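Home - Browse - Kitchen & Dining - Furniture - Ask - Log in

Two folding tables side by side, gap in the middle - leave it or close it?

Posted by Afaf Khoury in Furniture, January

We have two square folding tables that we use as our dining table when family comes over. They have a faux-marble top, pinkish white with rust and salmon veins, and a thin red trim along the edge. The legs are black metal tube and cross underneath, with gray rubber feet. The floor is marble tile.

My problem is the gap. When I push the tables together they look fine at first, but by the time everyone has sat down and pulled their chairs in there is a space between them again. It isn't wide, but it is wide enough for a fork to go through, and last weekend a full glass got set down right over it. The tops also don't seem to be at quite the same height. If I run my hand across there is a small step.

I have tried a tablecloth over both. It hides the gap, which I think makes it worse, and the cloth sags in the middle once there are dishes on it. I have also tried tying the legs together with string. That held for one meal and then I couldn't get the knots out to fold them.

We are usually 8, sometimes up to 11 with the kids. I need to be able to fold both tables and put them away the same night, so nothing permanent. I don't want to drill into the tops. Is there a clamp or a strap made for this? Or should I give up and buy one long table? The one I looked at was 179 dollars and I don't have a place to store it.

Photo at the bottom of the page.

hamdan_house

You don't need a new table. Do these in order.

First, the height. Put each table by itself in the spot where it will stand and push down on each corner. On tile, one foot often sits on a grout line or a slightly low tile, and that can be your whole step. Turn the table a quarter turn and try again. If it still rocks, check the rubber feet. They wear down, and on older tables one will be missing or pushed up the tube. Hardware stores sell replacements by tube size, so take an old one with you.

Second, the gap. Get two hook-and-loop straps, the kind for bundling extension cords, and wrap each one around the nearest pair of legs where the tables meet. One strap near each end of the seam. Put them low, near the feet, and then do a second pair higher up if the legs line up well enough. They come off in a couple of seconds and there are no knots.

If the legs don't meet where you want them to, use two small spring clamps on the underside instead, but only if there is a lip or frame under the top to grab. Put a bit of felt under the jaws so you don't mark the red edging.

Third, the cloth. Lay something stiff over the seam before the tablecloth goes on. I use a strip cut from an old cork bath mat, 60 inches long and as wide as my hand. You can't feel it through the cloth and it stops the sag.

I would also put the heavy things like stacked bowls toward the middle of each table and keep the seam for bread and napkins.

Bratness

Just buy the long table. We had two card tables for years and it was never right. Ours is from Cellano and folds in half with a handle, it goes behind the bedroom door.

grurnasness_mike

The straps work. I would add that people push the tables apart with their knees, mostly the ones sitting right at the seam. We stopped putting a chair there. It costs you a seat on each side, so with 11 you may need to put a kid at each end.

Also watch the fold locks on those crossing legs. If one side isn't opened all the way the top sits a little low, and it looks like the floor is the problem when it isn't. I spent an evening putting cardboard under ours before I found that.

Afaf Khoury

Thank you. One of the legs wasn't opened all the way, so the step is mostly gone. I ordered the straps. I don't have a cork mat but I have some shelf liner and will try it folded over. Still thinking about the long table, but I measured behind the bedroom door and it won't fit.

Related items

Rubber feet for folding table legs - which size?
Tablecloth size for two square tables
How to clean a faux-marble top without dulling it
Chairs scratching marble tile
Where do you store folding tables in an apartment?
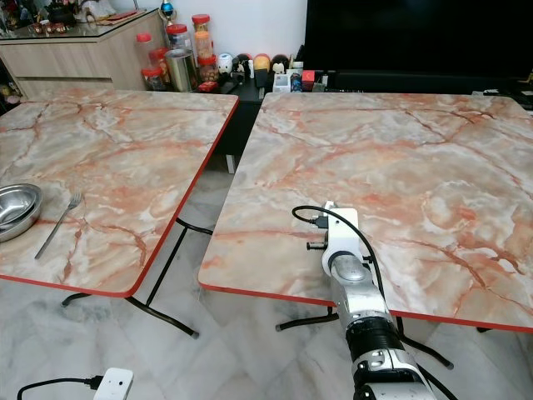

The two tables side by side, with the gap between them.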